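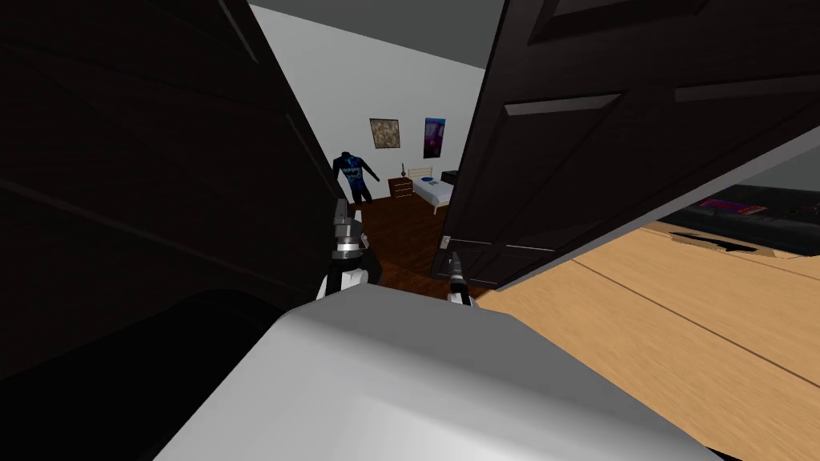
Last updated: September 11, 2023

4 Adjusting the Hinges on Paired Interior Doors

This section applies to Villwood paired doors with dark wood leaves and three-way adjustable hinges. Complete Section 3 (Hanging the Leaves) before you begin.

Tools required: 4 mm hex key, level, pencil, spacer set (part no. 991).

4.1 Height

1. Open both leaves and remove the hinge caps. Keep the caps for step 4.3.
2. Loosen the lock screw on each hinge by one turn. Do not remove it.
3. Turn the height screw on the bottom hinge clockwise to raise the leaf, or counterclockwise to lower it.
4. Close both leaves and compare the top edges. Repeat step 3 until they line up.
5. Turn the height screws on the remaining hinges until they carry load. Tighten all lock screws.

CAUTION: Support the leaf from below while the lock screws are loose. A full-size leaf can drop suddenly and injure hands or feet.

4.2 Center gap

1. Close the leaves and place a spacer between them at the top, the middle and the bottom.
2. If the gap is wider at the top, turn the side screw on the top hinge of each leaf clockwise in quarter turns.
3. If the gap is wider at the bottom, do the same on the bottom hinges.
4. Remove the spacers. Open and close each leaf 12 times, then measure the gap again.

Note: Wood leaves move with the seasons. If the doors are installed in a heated room before March, leave the wider spacer setting in place and check the gap again in summer.

4.3 Finishing

1. Snap the hinge caps back on. The Ok stamp on each cap faces up.
2. Fit the floor stop at least 94 mm from the free edge of the leaf.
3. Wipe the leaves with a dry cloth. Do not use solvent on panel moldings.

For Dinditz concealed closers, continue with Section 5. Replacement hinges are ordered through the Bulovdale parts desk; quote the number printed on the hinge plate.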